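I own 42 tennis balls and I can't play tennis. It started in May, when my neighbour Carter Li cleared out his garage and handed me a bagful over the fence. One went under a squeaky chair leg, another went on a string so I'd know when to stop reversing the car – and I was hooked!
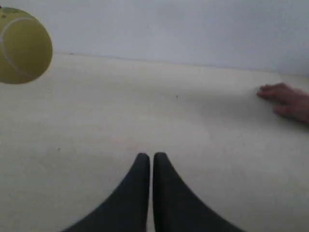 My favourites are the old ones, faded to that mossy yellow, with the fuzz gone flat. Carter swears by foam ones for hanging up (much lighter, and kinder to the paintwork). A thin string is plenty, black if you've got it, and tie it good and short to begin with.
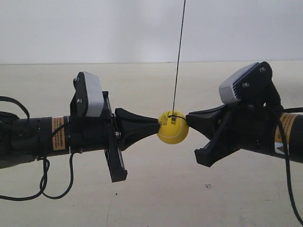

Page last updated: May, 20:42

I've got 20 left to find jobs for, so do write in.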